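Speaker notes — "The Bridge at Hellcombe: Why Players Walk Past the Lever"

Slide 1. Say hello. Don't apologize for the font.

Quick show of hands: who finished the Haver questline without a guide? Whoever puts a hand up is lying or is Rosaura Rengifo, who designed it.

Slide 2. The setup. You reach Hellcombe at night, the drawbridge is raised, and the lever is in the chapel behind you. We lit it with a torch. We were very proud of the torch.
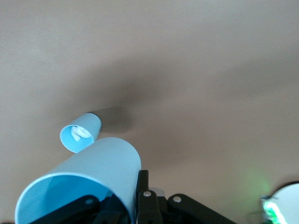 Slide 3. The numbers. We watched 237 playtesters. Of those, 176 never turned around. They shot the chains, which do nothing, and then they shot the guard, who does quite a lot.

Pause for the clip. If the clip won't play, do the guard's voice.

Slide 4. What we tried first:
Bigger torch. No change.
Two torches. People thought it was a shrine and left 40 coins.
A crow on the lever. They shot the crow.

Slide 5. What worked. Rosaura moved the Bruvanach fight into the chapel. Now you come out of a boss room and the lever is the first thing in front of you.
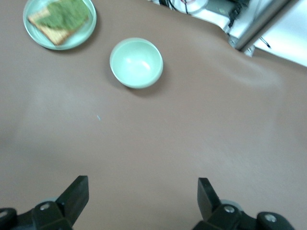

Slide 6. The cost. Moving one boss broke over 3000 lines of dialogue triggers, including Captain Muñoz congratulating you on a fight you hadn't had yet. We kept that one. He seems the type.

Slide 7. Questions. If someone asks about the sewer level, point at the clock — we have to be out by noon.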